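Was die Platte trägt

Wer Tischplatten aus Massivholz ölt, arbeitet gegen die Feuchte. Holz nimmt Wasser aus der Raumluft auf und gibt es wieder ab, quer zur Faser deutlich stärker als längs. Eine Oberfläche aus Öl bremst diesen Austausch, sie unterbindet ihn nicht.

Bei Stukar werden Platten vor der Behandlung bis Korn 150 geschliffen. Feinere Körnungen verdichten die Oberfläche so weit, dass das Öl ungleichmäßig einzieht. Nach dem ersten Auftrag bleibt der Überschuss 30 Minuten stehen und wird dann mit einem fusselfreien Tuch abgenommen. Die Zwischentrocknung dauert über Nacht, der zweite Auftrag fällt dünner aus. Voll belastbar ist die Fläche nach 7 Tagen.

Kazuhiro Morikawa, der die Versuchsreihe bei Provero betreut, hält die Pflege für den unterschätzten Teil. Seine Prüfplatten liegen seit Oktober im Klimaraum, bei wechselnder Luftfeuchte und ohne Nachbehandlung. Nach 3000 Stunden zeigten die hart geölten Muster matte Zonen, die gewachsten zusätzlich Ränder durch Wasserkontakt. Risse traten nur an unbehandelten Stirnkanten auf. »Die Stirnseite bekommt immer zu wenig Öl«, sagt Morikawa.
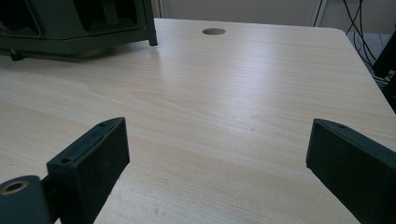

Helles Holz als Tischfläche, davor zwei dunkelgrüne Greiferfinger.

Für helle Hölzer kommen pigmentierte Öle in Betracht. Ein geringer Weißanteil gleicht die Anfeuerung aus, also das Nachdunkeln durch den Auftrag. Die Vergilbung durch Licht wird damit nur verzögert. Ölgetränkte Lappen sind ausgebreitet im Freien zu trocknen oder in einem geschlossenen Metallbehälter zu lagern, Selbstentzündung ist bei Leinöl möglich.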